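Putico – the public spending tracker for people who like to check the numbers

Product overview | What's included | Data updates | Licences | Support

Putico is a desktop program for following government budgets over time. You give it published spending and revenue tables, and it turns them into clean series you can chart, adjust for prices, split by level of government and compare across years. We built it for economics teachers, local reporters, bloggers and anyone who has ever shouted at a chart on the evening news, and we are still a bit giddy about how well the new version has come together!

If you've tried to work out whether a government is spending more or less than it used to, you'll know how quickly the simple question turns into six others. In cash or after inflation? Per person? As a share of the whole economy? Does it include grants passed down to councils and regions, or are those being counted twice? Putico keeps every one of those choices in view while you work, and you can flip between them with a single key.
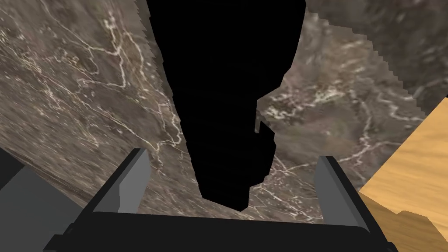
What's new in version 13

The big one is the real-terms engine, which we have rewritten from scratch. Earlier versions used a single price index for everything, and that was fine for a quick look but rather rough for anything careful. You can now attach a different deflator to each spending line – one for wages, one for building work, one for everything else – and Putico will carry them through to the totals and show you how much difference it made. On long series the gap can be a real surprise.

We have also added chain-linking (this was the most requested feature by a mile). Pick a reference year, and the program links the older and newer series either side of it. Where two editions of a table overlap, it keeps both and draws the older one in a paler line, so revisions don't vanish quietly into the past.

Smaller things in the same release:

Fiscal years and calendar years can sit on one chart, with the offset marked.
Transfers between levels of government are flagged on import and can be netted out.
Footnotes travel with the figures when you copy a table.
Charts export at print quality in black and white as well as colour.
Undo now goes back 200 steps, up from a rather mean 17.

Driment, the import tool

Driment comes with every copy of Putico and does the dull part. Budget tables are published in all sorts of awkward shapes: merged headings, totals in the middle, a stray column that only appears in election years. Driment reads the sheet, suggests which rows are totals and which are parts, and asks you when it isn't sure. Once you've answered, it remembers the layout for next time.

It will also check that the parts add up to the total. When they don't, it shows the size of the gap and leaves your figures alone. Rounding accounts for most small gaps, and you can set your own tolerance in the options so you aren't pestered about every last decimal place. 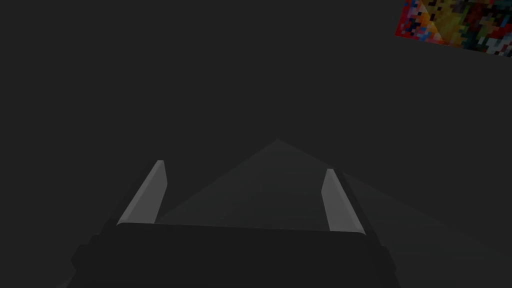
The same check runs on anything you type in by hand, so a slipped digit gets caught early. People who work from scanned budget books tell us they now leave it switched on all the time, and we do too.

Lestaline charts

Lestaline is our charting module, and it's the part most people fall for first. A Lestaline chart has one job, showing change against a baseline, and it does it beautifully. Choose a starting quarter, choose up to 13 series, and each one is drawn from the same point. You can lay one spending cycle over another and see at a glance which climbed, which went flat and which fell away.

There is a contributions view too. Say total output grew over a given year: the contributions view breaks that growth into household spending, investment, trade and government purchases, with bars above and below the line. It is lovely for teaching. Students can change one part and watch the total move, and the questions that come out of it are far better than anything we could put in a worksheet.

Every chart carries its own settings in a small strip underneath, listing the price basis, the years and the source table. The strip can be hidden on screen, though it stays in exported files unless you remove it yourself.
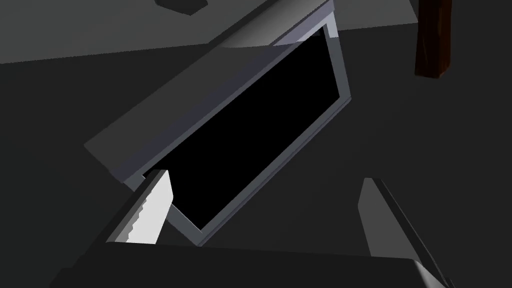

Gray box-shaped appliance with a black opening at the front

Choosing an edition

Putico Reader opens and displays files made by others, including full Lestaline charts. It is free.

Putico Standard has everything described on this page, for one person on up to 2 computers.

Putico Rivas is the shared edition for classes, newsrooms and research groups. Everyone works from one library of tables, and changes are logged line by line so you can see when a figure was altered and what it was before. Rivas holds over 200 shared tables without slowing down, and teaching licences include the lesson files.

Data updates

We don't sell data. Putico works with tables you download from official publishers, and the layout library tells Driment how to read them. The current library is dated June 13, 2026, and the next one is due in July. Updates are free for as long as you use the program, and installing one never changes figures you have already saved.

Needs and limits

Putico runs on any fairly recent home computer and works perfectly well offline. It doesn't make forecasts. Monthly, quarterly and yearly series are all supported, but weekly ones must be added up to months before import.

Files from version 12 open directly. For anything older, open the file in the free Reader first and save it in the new format.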